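2026-02-07

Saturday, and it rained on Nungate since before I was awake. I lay and listened to the gutter above the kitchen window. It leaks in the same place as in the autumn, and I have still not telephoned anybody for it. I made coffee, ate the last of the dark bread, and then I sat down with the seed box, which I had promised myself for three weeks.

The allotment question must be decided this month. The letter from Stullby is lying under the fruit bowl. They offer me the half plot beside the one I have, 80 pounds for the year, water included. I have read the letter so many times that the fold is becoming soft. On one side I want it very much. On the other side I remember how last June looked, when I was two weeks away and came home to bindweed up to my hip. One plot was already more than I could manage then. Would a plot and a half be better? My head says no, and my hands are already drawing beds on the back of the envelope.

So I drew. In the new half I would put potatoes first, because everybody says that potatoes clean the ground. I am not sure it is the potatoes. I think it is the digging that one must do for them. Then a row of currants against the path, two red and one black, and at the end by the hedge a place for a chair. In my present plot there is no place for a chair and I sit on the bucket.

The seed box was in a worse condition than I had hoped. Many packets have no year on them. The parsnips I threw away without mercy, they do not keep. The beans I laid on a wet kitchen paper on the shelf over the radiator to see if they will wake up. The leeks from Kofler are good until next year and there are plenty, so I don't need to order these. I found also an envelope with my own handwriting, "tall yellow, from the wall", and I have no idea at all what this can be. I will sow them and then I will know.

After lunch I tried to be sensible with money. The water bill, the tin of paint for the hall, the shoes which must be soled. I wrote everything in one column and came to 145 before I had even counted a single seed. If I say yes to Stullby I must say no to the paint, and the hall will stay one more year in the colour of weak tea. I find I can live with this.

The rain became thinner after two and I walked to the plot to see how the ground stands. It was very wet. On the low side the water was lying between the rows, and when I put the fork in, it came out with a sound like a kiss. Not a day for digging. I picked a few leaves of kale and one leek, which broke, and I looked for a long time over the string at the other half. There is an old rhubarb in the corner, already with pink noses coming through the straw. It is not mine yet and I was ashamed how much I was thinking about crumble.

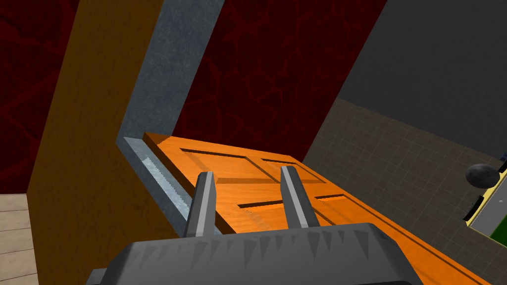
Grey gripper, orange door. A computer picture.

In the evening I cooked soup from the leek, what was left of it, with two potatoes and the rind of the cheese. I put in too much pepper. I ate it with the window a little open and listened to the last bus going up the hill, nearly empty, with all its lights on. Then I read. I am on page 514 of the big novel and there are still more than 100 to go, and the brother has come back from the sea and everybody is being polite to him in a way that cannot end well. I read slowly in English when there is much dialect. Tonight I had to look up "thrawn", and I was glad of it, it is a word I could have used for my neighbour's cat for years.

The cat came by the way also today. It sat on the outside sill and looked through the glass at the beans on their wet paper as if I had prepared them for it. I did not open.

One more thing I want to write down so that I don't forget it. The small Turby heater in the shed makes again the smell of hot dust. I have unplugged it and must clean it before I start the tomatoes, end of this month or first days of March. Also needed: labels, a new ball of string, slug wool if it is not too dear. The watering can I can solder myself, I think. The last time it held for two summers.

Before bed I took the letter out again from under the bowl. There is a small form at the bottom with two boxes, accept and decline, and a line for the signature. I found a pen that writes. I made the cross in the first box, rather a large cross, it goes over the edge. I have not yet signed, but the envelope is addressed and has a stamp, and it is leaning against the lamp by the door where my keys are.

It is raining again now. I have put the washing-up bowl under the bad place in the gutter, outside on the step, so that it does not splash on the bricks all night. Tomorrow the gutter, or at least the telephone number for the gutter. And bread.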